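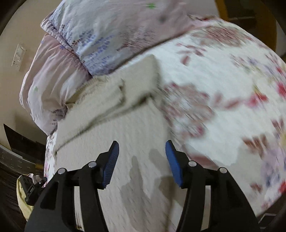 Se o método funciona, perguntou por escrito o segundo parecerista, por que os autores só arrumaram camas? E, já que estamos nisso, quem decidiu o que é uma cama arrumada?

Eu era os autores. O plural vinha do modelo da revista. Li o parecer três vezes na copa do laboratório, de pé, comendo biscoito de polvilho, e a cada leitura o segundo parecerista me parecia mais inteligente e eu gostava menos dele.

O artigo defendia uma ideia simples. Em vez de ensinar o robô com controle remoto, num quarto de mentira montado dentro do instituto, a gente punha uma pinça na mão de uma pessoa comum, mandava a pessoa para casa e deixava que ela arrumasse a própria cama com aquilo. A câmera ia junto, na pinça. O robô aprendia depois, vendo as gravações, sem nunca ter pisado no quarto de ninguém. Batizei o método de Fimari, nome que me ocorreu no banho e que na época me pareceu finlandês.

Juntamos 1.493 demonstrações. O braço, um Turnia de segunda mão que o instituto comprou de uma fábrica de tampas, acertou a dobra do cobertor em 76% das tentativas. Com o controle remoto, o mesmo braço fazia 40%. Era um resultado bonito, desses que a gente põe na primeira linha do resumo e repete na terceira, caso o leitor tenha se distraído na segunda.

O problema era a palavra "acertou".

No apêndice, que eu tinha escrito na esperança de que não fosse lido, constava que o critério de acerto era dado por 2 avaliadores. O que não constava era que os dois avaliadores discordavam em tudo. Um achava que cobertor bom é cobertor esticado até parecer mesa de cirurgia. O outro sustentava que a ponta dobrada para trás, com um pouco de volume, era um convite, e que cama sem convite era maca. Um dos dois era eu. O outro era minha mãe, que tinha vindo passar uns dias e ficou até setembro.

Minha mãe levava a avaliação muito a sério. Assistia aos vídeos do Turnia de óculos na ponta do nariz e dava notas com casas decimais. Perguntou uma vez se o robô era solteiro — pelo jeito de deixar a colcha. Quando ele puxava a beirada e parava no meio, como parava sempre que a estampa o confundia, ela dizia "coitado" e lhe dava meio ponto. Esse meio ponto entrou na tabela. Fiz as contas depois do parecer, numa madrugada: sem o "coitado", os 76 viravam outra coisa, menos apresentável.

Tentei responder com estatística. Escrevi duas páginas sobre concordância entre avaliadores e apaguei, porque a concordância era quase nenhuma e as duas páginas só a tornavam mais visível. Tentei responder com filosofia. Essa versão citava a noção de lar e foi apagada mais depressa.

Então fui ver as demonstrações de novo. Deveria ter feito isso antes de escrever o artigo, mas quem começa a ver os próprios dados perde o prazo. Vi gente alisando travesseiro três vezes. Vi gente que desistia da colcha e tratava só do cobertor, gente que arrumava um lado e confiava na sorte para o outro. O Turnia tinha aprendido tudo aquilo. Tinha aprendido inclusive a desistir, e desistia bem, com um recuo macio dos dedos que nenhum robô da sala de mentira jamais fez.

Mandei a resposta no dia 14 de abril de 2021. Nela eu admitia que não sabia o que era uma cama arrumada, que os números mediam a distância entre o robô e o humor da banca, e que o resultado de verdade talvez fosse a desistência, que propunha estudar a sério. Anexei as notas de minha mãe, com as decimais. Mudei o título.

O segundo parecerista levou semanas. Respondeu com uma linha, recomendando a publicação com correções menores, e pedia que o meio ponto fosse descrito na seção de métodos.

O artigo saiu nos anais de Stostness, na página errada do índice. A Sandberg, que fabrica colchões, escreveu perguntando se o robô também trocava fronha. Passei a mensagem para minha mãe, que respondeu por conta própria. Pelo que entendi, a negociação continua, e ela pediu para ver primeiro as fronhas.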